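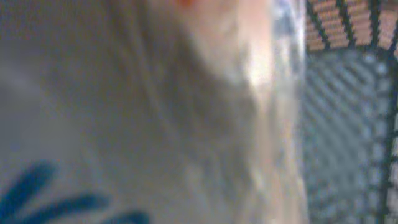

Trendeck Basketball Club: questions from players and parents

Who can join the club?
Any child from eight to 17 years can join. We have also one team for adult women, which trains in Tritenstead. It is not necessary to have played before.

Who are the coaches?
Jadwiga Krawczyk is head coach since last season. She takes the under-14 and under-16 groups. Wanda Żak takes the small ones and the women's team.

How much does it cost?
The fee is £157 for the season. It includes the insurance and the hall, but the shirt is paid separately. If you have two children in the club, the second pays half. Please ask Wanda if you wish to pay in parts.

When must I register for the spring league?
The form must arrive to us by 15 Feb 2018. After this date we can put your name only on the waiting list. Last year the list had 30 names, so please do not wait.

My son missed the trial in February. Can he have another one?
Yes, he can come to a normal training and Jadwiga will look at him there. Write to her before, so that she knows which group he should visit.

Does everybody play in the matches?
In the under-10 and under-12 teams every child plays in each match. In the older teams the coach decides, and she looks also at who comes to training.

What happens if we cannot come to an away match?
Tell the coach the evening before at the latest. For the matches in Taren we go by bus and we must give the driver the number of seats.

Where do we park?
Behind the hall, by the Watkins entrance. The front places belong to the school until six o'clock.

Can I watch the training?
Yes, from the gallery. We ask parents not to call to the players during exercises.

I have lost my child's licence card. What now?
Send us the name and date of birth. A new card costs £2 and takes some days.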